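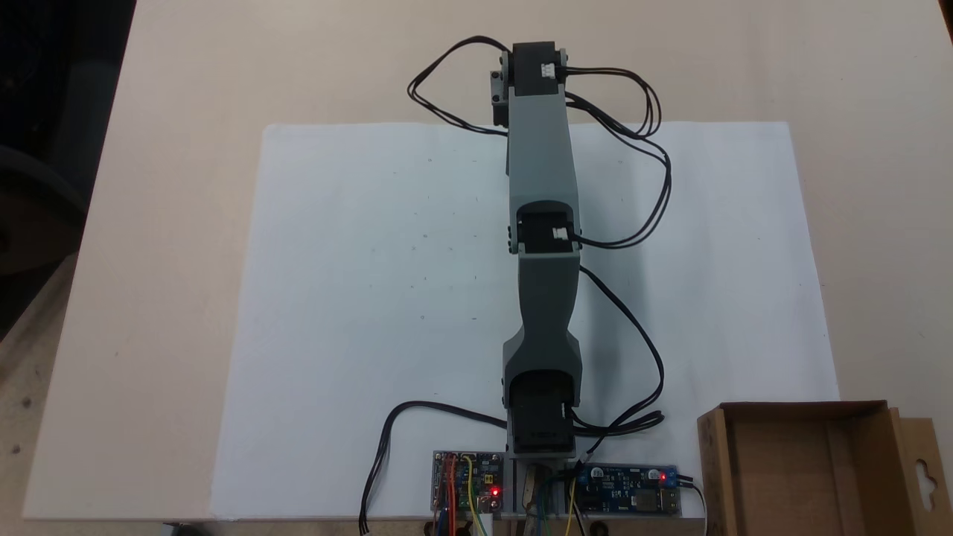
White paper on the big table, seen from above.

From: Teodoro Aranda
To: Clemutport shared rooms list
Date: September 26, 2024
Subject: Re: Paper on the tables

Hello all,

Replies are under each point. I have trimmed the original a bit.

> I was in the back room last week and the long table has picked up
> more marks, mostly pen and one that looks like glue. Could we agree
> on a covering? At home I use an oilcloth and it has lasted years.

We had oilcloth before most of you joined. It kept its folds, so nothing small would sit level on it, and when it was pulled straight it dragged everything else along. I would prefer to stay with paper. The big white sheets are wide enough to work on with plenty of bare wood left outside them for tools and cups. Cups go on the wood, please, on a mat.

> If it has to be paper, can it be the brown sort? White shows
> everything.

Showing everything is why I like white. A dropped screw or a pin is easy to find on it, and you can draw round a thing in pencil and lift it away. The wood in that room is pale as well, and brown paper made the table gloomy in the evening. There is still half a roll of brown in the cupboard under the window and anyone who wants it can have it.

> And how are we meant to fix it down? I found tape residue along
> the whole front edge.

No tape on the top surface. I spent a good part of a morning getting that residue off with a plastic scraper and warm water, and the finish has gone dull where it was. If the paper slides, put something heavy on two corners. If you really must tape it, use the Darnix low-tack in the drawer, fold it under the table edge and take it off the same day.

> Who pays for it?

It comes out of the room money. The Jalali roll I bought in the spring cost less than one tin of wax. It is 681 mm wide, which suits that table, and we have used around 131 feet of it so far. I will order another when it gets low. Don't buy your own and send me the receipt afterwards, as happened twice.

> Lastly, is anyone going to do something about the table itself?

Yes. I mean to do it in November when the room is quiet. It needs a light sand, 226 grit if I can find it (the shop had an odd Bekden pack with that on the label, otherwise I'll take the nearest), then two coats of wax with a night in between. The table will be out of use for 5 days. I'll put the dates on the door.

Until then:

- Take a fresh sheet if the old one is torn or has anything sticky on it. Otherwise turn it over and use the back.
- Cut on the green mat only. Paper doesn't stop a blade.
- Used sheets go flat in the box by the door. The playgroup has them for painting.
- Wipe the wood before you lay the paper. Grit under a sheet scratches as soon as someone leans on it.

The smaller table by the sink doesn't need covering.

Teodoro

Filed under: Rooms and furniture / Tables / Care and covering

3 comments on this message

margit_w
I asked about the brown paper. Happy to take the half roll if it's still there.

Len P.
Could the November dates avoid the first week? We have the model boats in.

Teodoro Aranda
Margit, it's on the shelf with your name on. Len, noted, second week then.

Contact the list owner | © Clemutport Shared Rooms | Back to top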